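Filed under: City Hall | Noise, Nuisance & Neighbors

Hukent to take up the microwave beep, after clearing its schedule of easier problems

HUKENT -- The city that spent most of last year unable to agree on a leaf blower rule will try its luck in February with something smaller. The council has agreed to hear a proposal that would bring kitchen appliance alerts under the overnight noise code, making Hukent a place where a person could, on paper, be warned by the city for reheating soup.

The proposal came out of the Brernska, a 278-unit apartment building on the east side where the walls are thin and the tenants keep late hours. A petition that started on the bulletin board by the mailboxes has now picked up 837 signatures, many from people who don't live at the Brernska and apparently just wanted to sign something.

The complaint is simple enough. Most microwaves beep when they finish. Many beep again a minute later, in case the owner has lost interest, and some will keep it up until a door is opened or somebody moves out. At noon this bothers few people. At 2 a.m., with a shared wall and a neighbor who has fallen asleep on the couch waiting for a burrito, it has been the cause of 115 calls to the city's non-emergency line since the building opened. 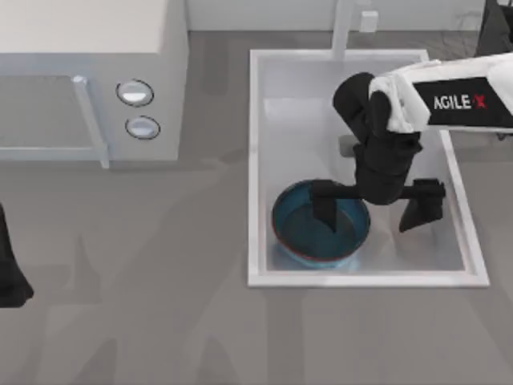

Seul-gi Yoon said she can identify three of her neighbors by their beeps and one by what he shouts at his. She said she has nothing against late dinners, eats plenty of them herself, and would settle for people standing close enough to the thing to stop it at one second. She has been doing that for years, she said, and it has made her very fast and a little nervous.

As written, the change would limit any "repeating audible alert" that can be heard in another home between 11 p.m. and 6 a.m. A first complaint would bring a letter. A second would bring another letter, in firmer language. A third would cost $40, the same as letting a dog bark all night, although the dog owner gets a hearing and the microwave owner so far does not.

Smoke alarms are left out, as are medical devices and, after a long back and forth, baby monitors. Rice cookers that play a tune are not mentioned anywhere in the draft. City staff said they would look into it, in the voice of people who had hoped to be looking into sewers this winter.

How the rule would be enforced is less clear. Officers would have to hear the beep themselves, which means arriving during the last few seconds of somebody's popcorn. The police department has asked for more detail. It has also asked, in a memo attached to the agenda, whether beeps are to be measured one at a time or as a group.

Choo Properties, which manages the Brernska, would like everyone to know that it did not invent the beep. The company supplied the same model of microwave to every unit and has offered to send tenants a sheet explaining how to turn the sound off. On many models this is done by holding down a button, though which button, and for how long, is a matter the manuals tend to treat as private. A first version of the sheet went out in the fall and left several tenants with their clocks set to military time.
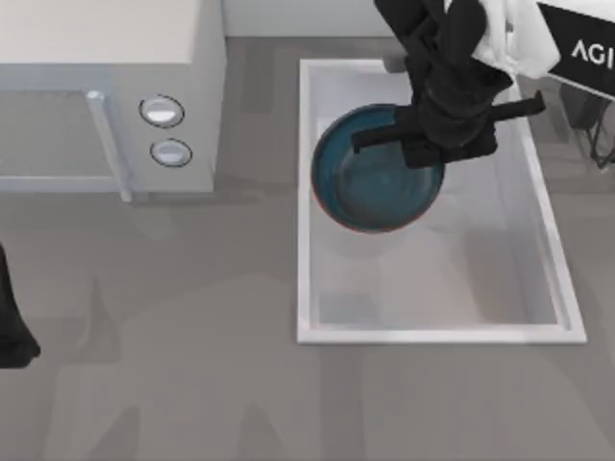 The sound itself has a dull and fairly sensible history. Early home models often had a bell, which rang once and was done. When cheap electronic buzzers came along they took over, and nothing about a buzzer makes it want to stop. The extra reminders are there for people who forget their food, a group that includes nearly everyone who was asked for this article.

Business owners are split. The Bomalar, a 24-hour diner across the street from the building, has told the council it would like an exemption for commercial kitchens. It would also like it noted that diners do not use microwaves. The council has not asked it to explain how both of these can be true.

There is some support for doing nothing. Two council members have said the matter could be handled with a knock on the door and a plate of cookies, the method their own parents used. Supporters of the petition answered that they have tried knocking, and that the neighbor could not hear them over the microwave.

The hearing starts at 7 p.m. at City Hall. Speakers will get three minutes each, at the end of which a timer will beep.

COMMENTS

dellwood_pete: Hold down the 2 on mine and it goes silent. Took me six years to find that out. Nobody at the store knew either.

Marge in 4C: My dryer plays an entire song. It has verses. Why are we starting with microwaves??

hukentnative: So the leaf blowers are fine then. Great.

T. Okafor-Lane: I signed the petition thinking it was for the crosswalk on Third. Is there still one for the crosswalk?

Marge in 4C: @T. There is, it's under the microwave one. You have to lift the page.

RECENT IN CITY HALL

Crosswalk petition "somewhere in the building," clerk says
Leaf blower rule sent back for a fourth draft
Library to test a quiet floor, a quieter floor
Parking meters on Third will now take coins again
Letters: In defense of the noon whistle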